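2023年2月11日　作業ノート(塗料室)

石灰塗りの試験の続き。担当は私、調合の記録はMyrtleさん。

昨日の三番の調合は、やはり粘りが足りませんでした。消石灰に水を足す順番を変えたら、少し良くなりました。先に水、あとから石灰。袋の説明には反対に書いてありますが、私の手ではこの順番がだまになりにくいです。混ぜたあと、62番のふるいを通して、ふたをして一晩置きました。今朝見たら、上に透明な水が指一本分ぐらい出ていました。この水は捨てないで、刷毛をぬらすために残します。

試験板は13枚。下地はぜんぶ同じセメント板で、塗る前に霧吹きで湿らせました。一回目の塗りは薄く、牛乳のような濃さです。乾くまでは灰色っぽく透けて見えて、はじめての人は失敗だと思うでしょう。私も去年の11月、Covlowの倉庫で同じことを思って、あわてて厚く塗り重ねました。その壁は全部、粉になって落ちました。

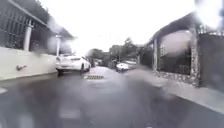 外壁に使うときの問題は、塗料の配合よりも足元の水だと思います。雨の日は道路の水がはねて、壁の下の方だけがいつもぬれます。Stotcombeの物件では、その高さまで緑色の汚れが出て、上はきれいなままでした。この通りの長い白い塀も、縁石に近い下の部分だけ少し灰色が濃いです。左の方に小さい黒っぽいしみもありますが、これぐらいなら部分塗りで直せる大きさです。ただし石灰の部分塗りは、乾くと色の差が出ます。面の端から端まで一度に塗るほうが安全、とIgnacioさんの古いノートにも書いてありました。

それで、板の7番から13番は下の三分の一だけ、亜麻仁油を少し入れた調合にしました。油は石灰1000グラムに対して40グラム。多すぎると黄色くなるそうです。混ぜるとき、においが強いので換気扇を回してください。Fustorhamの顔料はまだ届いていないので、今回は全部白です。

気になること：
・8番の板、角に細いひび。乾くのが早すぎた？明日はぬれた布をかける。
・油入りと油なしの境目が、目で見て分かる。乾いてからもう一度見る。
・刷毛の毛が抜ける。Espositoの古い刷毛はもう使わない。
・手袋の在庫が少ない。Myrtleさんに注文をお願いした。

二回目の塗りは明日の朝。その前に板を裏返さないこと(今日、私が一枚やりました)。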